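Entretien de la table Vamia : dépoussiérage et nettoyage du plateau blanc

Section 4 – Entretien courant

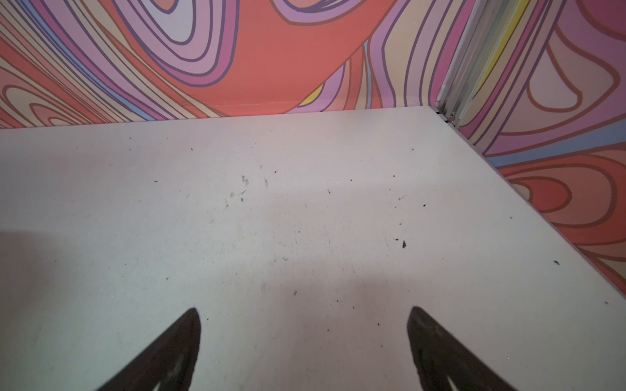 Fig. 4-1 – Miettes et particules sombres sur un plateau blanc.

4.1 Objet de la section

La présente section décrit les opérations d'entretien courant du plateau de la table Vamia, finition blanche. Elle s'applique aux modèles livrés avec bordure claire, qu'ils soient installés au centre d'une pièce ou contre un mur. Le remplacement de la bordure est traité en section 6, le réglage des pieds en section 3.

Les opérations sont à effectuer après chaque utilisation pour le dépoussiérage (4.3) et une fois par semaine pour le nettoyage humide (4.4). Le contrôle de surface (4.5) est annuel ; il est d'usage de le prévoir en janvier.

4.2 Matériel nécessaire

– une balayette à poils souples et sa pelle ;
– deux chiffons en microfibre, propres et sans ourlet rigide ;
– un seau d'eau tiède ;
– le nettoyant neutre Belletti, réf. 570, ou un savon liquide sans abrasif ;
– une lampe portative, pour le contrôle de surface.

ATTENTION – Ne jamais employer de poudre à récurer, de laine d'acier, d'éponge à face verte ni de solvant. Les dommages causés par ces produits ne sont pas couverts par la garantie.

4.3 Dépoussiérage à sec

1. Débarrasser entièrement le plateau. Soulever les objets sans les faire glisser.

2. Éclairer la surface de côté. Sur un plateau blanc, les ombres portées peuvent masquer les particules les plus fines ; déplacer la lampe au besoin.

3. Commencer par le bord arrière et ramener les miettes vers l'avant avec la balayette, en passes parallèles. Ne pas appuyer.

4. Traiter ensuite le bord latéral. Lorsque la table est placée dans un angle, passer la balayette le long de la bordure, où les débris tendent à se loger entre le chant et le mur.

5. Recueillir les miettes dans la pelle, tenue sous le bord avant. Ne pas les pousser vers le mur.

6. Repasser au chiffon sec. Si une particule résiste, ne pas la gratter avec l'ongle ni avec une lame : passer au paragraphe 4.4.

Note – Le dépoussiérage précède toujours le nettoyage humide. Une particule dure entraînée par un chiffon mouillé peut rayer la finition.

4.4 Nettoyage humide

1. Diluer le nettoyant à raison de 40 ml pour un seau de cinq litres.

2. Tremper le premier chiffon et l'essorer soigneusement. Il doit être humide sans goutter.

3. Essuyer le plateau en bandes droites, de l'arrière vers l'avant. Rincer le chiffon dès qu'il se charge.

4. Poser le chiffon humide sur les taches sèches pendant deux minutes, puis essuyer sans frotter en rond.

5. Rincer à l'eau claire et sécher immédiatement avec le second chiffon, bordure comprise. L'eau stagnante au droit de la bordure peut provoquer un décollement.

ATTENTION – Ne pas pulvériser de produit directement sur le plateau lorsque la table jouxte un mur peint ou revêtu de papier peint. Les couleurs vives, notamment les rouges et les violets, peuvent dégorger au contact d'un détergent et tacher la bordure. Verser le produit sur le chiffon.

4.5 Contrôle de surface

Le plateau étant propre et sec, placer la lampe au ras de la surface et observer sous deux angles différents. Distinguer :

– les traces superficielles, imperceptibles au toucher, qui s'atténuent avec la crème Naylor pour surfaces claires ;
– les rayures sensibles à l'ongle, qui relèvent du kit de retouche Drelen, teinte blanc chaud ;
– les éclats en bordure, qui imposent le remplacement de la bande (voir section 6).

Essayer tout produit de retouche sur une zone peu visible et laisser sécher une nuit avant de poursuivre. Ne pas superposer crème et retouche : la crème empêche l'adhérence du produit Drelen.

4.6 Précautions d'usage

Ne pas poser de récipient dont la température dépasse 80 °C sans dessous-de-plat. Utiliser une planche pour toute découpe, y compris celle du pain. Les feutres et encres doivent être essuyés sans délai – passé quelques heures, la tache peut devenir définitive.

Maintenir un espace d'un doigt entre le bord arrière et le mur, afin de permettre le passage du chiffon et d'éviter le frottement du chant sur le revêtement mural.

4.7 Pièces et consommables

Bordure claire, rouleau : réf. 3752. Les commandes sont à adresser au point de vente, en indiquant le numéro inscrit sous le plateau. Les références de cette section sont valables à compter du 1er février.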